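Two arms, one bowl, no easy answers

Everyone at Kerham has an opinion on fingers. Pointed or padded, hard or soft, long or stubby - ask three people and the coffee goes cold.

Pavithra Rai wants them pointed. She has been comparing gripper tips for Murnano for 3 months, same pair of black arms bolted to the same frame, and says a narrow tip gets in where a padded one just shoves. Thandeka Mnguni, two desks along, isn't having it. Rims are the trouble. A round bowl gives you one thin edge to pinch and then the whole thing wants to swing.

So, bowls. And a cup, which everyone thinks is easier untill they try it. 351 attempts in the log when I visited, all typed up by hand, plenty of them marked with nothing but a question mark.

Cameras are the other row. The wrist view gives you the tips and whatever is dead ahead, not much else. The side view shows height. The overhead one gets both arms at once, and Rai would keep that if she could only keep one. Mnguni would keep the wrist. Kyung-hwa Yeo, who writes the controller, would like both of them to stop moving things.

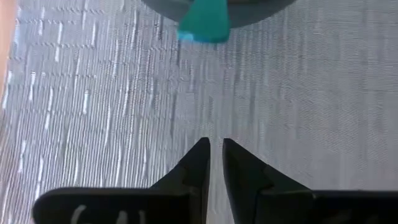
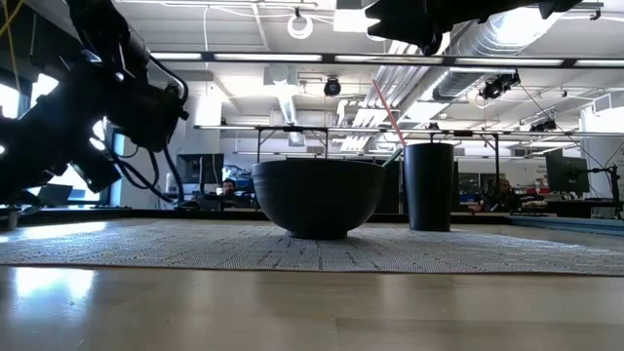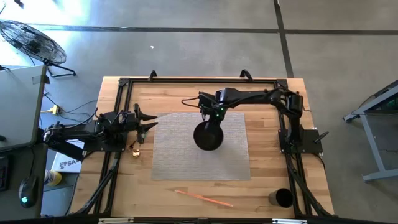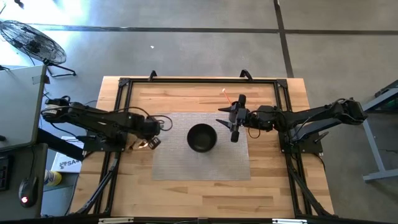 What it costs

Less than you'd think for the tips, more than you'd like for the arms. A set of fingers from Zurnley comes in 2 lengths and swaps over in the time it takes to boil a kettle. Recalibrating afterwards takes the rest of the morning. Yeo wants that down to ten minutes by December. Rai says shes heard that before.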